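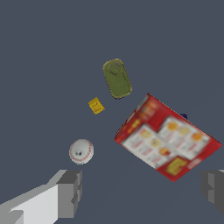

A simulated tabletop with mixed items, viewed from over the gripper.

Clearing a table is the chore I use when people ask me whether machines can do housework yet. It needs no strength and no training that a six-year-old lacks. My answer this June is the same as it was last June: parts of it, under supervision, at a speed you would not pay for. I think that answer is more useful than either of the two popular ones, and I want to argue for it in some detail.

Take a can on its side, a baseball, a small flat packet and a big box lying flat. A person sees four quick pickups. A two-finger gripper coming from above faces four separate problems. The can will roll if one finger touches before the other. The ball will roll in any direction, and the fingers have to close on its widest point or squeeze it out. The packet offers almost nothing to pinch, so the fingertips have to go down to the surface without jamming into it. The box, depending on its size, may be wider than the fingers can open, in which case it has to be taken by a thin edge, pushed to the rim of the table, or tipped up first. Then there is whatever lies partly behind the box, which the camera may or may not register as a thing at all.

Each of these has a decent solution on its own. The trouble is in the sum. At Granemico, where I spent two years on the evaluation side, we logged 1,722 simulated clearing runs with one policy and a fixed pool of household items. Single picks looked good. Whole tables did not, and the reason is plain arithmetic. If each pick works nine times in ten and a table takes four picks, a little under two thirds of tables finish without a miss. A household would put up with a dishwasher that failed that often for perhaps a week.

The usual reply is that the machine can try again. It can, and retry behavior is the best thing to happen to this field in the time I have followed it. But a retry starts from the state the failure left behind. A missed can is now somewhere else, possibly on the floor. A box pushed the wrong way has covered the packet. People who quote success rates with retries included should also say how many objects ended up outside the workspace, and most do not.

My second complaint is about simulation, which I otherwise defend. A rendered scene costs almost nothing to reset, and no real arm could have given us that many runs on our budget. Simulated rankings are also fairly good at telling you which of two policies is worse. What they do poorly is contact. A cereal box in a simulator is often a rigid block with a picture on it. A cereal box in a kitchen is half empty, gives under the fingers, and has a flap open at one end. A soft packet behaves nothing like a small hard tile. When a vendor shows me a simulated result, I ask which objects were allowed to deform. The answer tells me how much of the number to keep.

The shop floor is further along, and it got there by cheating in the way factories have always cheated. The packing line at Hustton's Rastport plant presents one carton size at one height, and two people upstream make sure of it. The arm at the end does very well. I do not count this against it. Arranging the work to suit the machine is sound engineering, and it is why washing machines have drums instead of hands. It does mean that the result says little about a kitchen, where the arranging is the chore.

Alcaraz, the home arm now in trial units, is sold with a promise to "handle the evening clear-up." I have watched it do so on a Sunday, with the table set by its own installers. It took the round and upright items without trouble. It left flat things for last and then asked for help through its app. I thought that was the right decision by the software and the wrong claim on the brochure.

I would like to see three changes in how this work is reported. Score the table, with the individual pick as a footnote. Report the time to finish, including every pause for a human. And publish the object list with sizes next to the maximum opening of the gripper, so that a reader can tell at a glance which items could never have been grasped flat. None of this needs new hardware, and any lab with a logging script could start with its next batch of runs.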